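Coyote derby bill, second hearing in March. Who's going?

mevdale_marge
February 3, 2022
Hi everyone, I know a lot of us are worn out after the last round, but the county has put the predator derby ordinance back on the calendar for March and I'd love to see more than the same handful of faces there. The short version is that it would end prize contests for coyotes, foxes and bobcats on county land. Regular hunting stays just as it is, and so does a rancher's right to deal with an animal that's after the lambs. Our petition is up to 1,358 names, and bless every one of you who stood outside the feed store in the wind. Divina Mercado is putting together the speaker list, so please message her if you can manage two minutes at the microphone!

tennant_a
I'll be there, Marge, but you may not like what I say. I've run sheep outside Brallcombe for 19 years and lost 13 lambs last spring. I've never entered a derby and I don't care for the photos afterward, all those animals lined up by a tailgate. But folks in town hear "contest" and think that's the whole story. For some of my neighbors it's the one weekend a year anybody comes out to help.
Alasdair

saodah_t
Alasdair, I'm really glad you wrote that, and I mean it kindly when I say I don't think the derby helps you much. The teams go where the calling is easy, and that's the open flats over by Wiltton, nowhere near your lambing pasture. My uncle kept goats and he swore by a good dog and a night pen. I'd sooner see the county put money toward fencing, and I'd happily stand up and say so.

tennant_a
Fencing money would be welcome. I've heard it promised before, though, and a dog eats every day of the year.

Lieselotte R
Can I jump in with food, as usual? A bunch of us want to eat together before the hearing, and my kitchen is open to anybody, whichever side you're on (Alasdair, that includes you, and I make a very decent lentil soup). I'm going to set the table nicely, too. We've all been snapping at each other since last fall and I think we could use it.

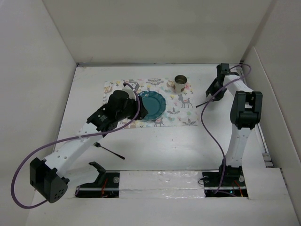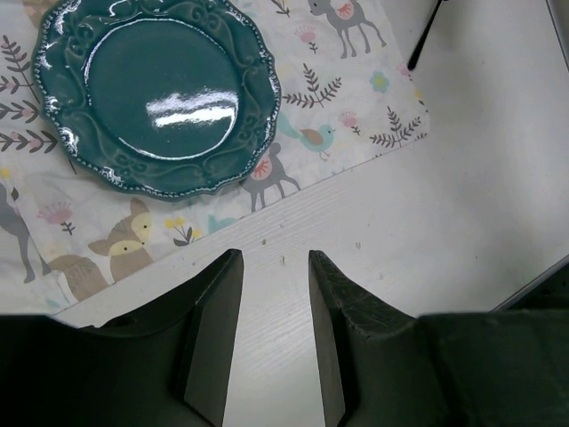

The teal plate with the scalloped edge, on the animal print.

triin_oz
Oh, those little animals are sweet! Count me in for soup, and I'll bring rye bread. On the ordinance, I have to be the grump and say I think it's too weak. It only covers county land, so the organizers can move the whole thing to a private ranch and carry on. Why are we spending all this energy on half a rule?

mevdale_marge
Triin, I hear you, I do, but we asked for the whole thing last time and went home with nothing. I'd rather have half and come back for the rest.

triin_oz
Then I'll say both at the microphone, that I support it and that it's too weak.

saodah_t
I have room for three in my car from Mevdale if anyone needs a ride. Lieselotte, what time is soup?

Lieselotte R
Five o'clock, and come hungry!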